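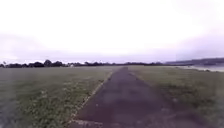 A machine that can follow a path is still a long way from one that can look after it, Yevdokiia Shevchuk told a public meeting in Lotby, where the town is deciding whether to pay for a second season of robot groundskeeping.

The Pastura, a four-wheeled machine leased from the maintenance firm Sydorenko, has been on trial since spring on the asphalt path and mown grass by the water. It was brought in to do three jobs: patrol the path and report damage, keep the grass short on either side, and trim back growth where it creeps over the asphalt.

Results from the first season, released in October, are mixed. The Pastura completed 438 patrols of the path and needed a person to fetch it back on 50 of them. Most of those stops happened after dark or in heavy rain. Mowing went well on the open ground, and Sydorenko said the cutting height stayed within the agreed limits all summer.

Trimming went badly. Where there is a kerb strip the machine can usually find the line, but it loses it in places where the grass has broken through. On a side with no kerb it has to judge for itself where the path stops. It often left growth standing, and twice it took up turf that then had to be relaid by hand. Sydorenko switched the trimmer off in August and sent two people with a strimmer instead.

The damage reports were also uneven. The Pastura flagged 117 places on the surface for repair. Ground staff who went to look agreed with fewer than half. The rest were old patches, damp marks or dusty gravel, which the software had taken for holes. Staff said the useful reports were very useful, and that one crack was picked up weeks before the yearly inspection would have reached it.

Shevchuk, who spoke from the floor, said she walked the path most mornings and had no complaint about the machine's manners. It slowed for dogs and gave way to bicycles. Her objection was to the leaflet sent to households before the trial, which said the Pastura would "take over routine upkeep".

"It mows," she said. "We had a mower before. I would like the leaflet to say that it mows."

Sydorenko's site manager told the meeting the wording had been too strong and would be changed. The firm is also selling a smaller indoor model for shops and care homes, and he was asked whether people should expect better from that. He said floors were easier than grass — they are flat, and their edges stay where they are — but that anything involving picking up objects was still slow.

That matches the experience at Falleck, a hardware shop in the town which has had the indoor model on loan for two months. Staff there said it sweeps the aisles before opening and does it well enough that they no longer check. It was also meant to return dropped goods to the shelves. It managed this with boxes, given time, but struggled with bags of screws and anything on a hook, and the shop has gone back to doing that part itself. A shelf that takes an assistant a few minutes to tidy was taking the machine most of an hour.

The shop has not decided whether to keep it. The manager said the sweeping alone was worth something, though perhaps less than the monthly charge.

On the path, the town has two offers in front of it. The first renews the full service, with new software for the trimmer and a promise to cut false damage reports by 50 per cent. The second covers mowing and patrols only, at a lower price, and leaves the edges to ground staff. Several people at the meeting asked why the trimmer could not be tested somewhere else first. Sydorenko said it had been, on paths with a proper kerb down both sides.

A request for a kerb along the whole length was raised and not taken further. The cost would be well above that of the lease.

Residents can send comments until the end of the month. The Pastura will carry on with daytime patrols until then, with the last of them finishing at 4pm while the evenings are dark. Mowing has stopped for the winter.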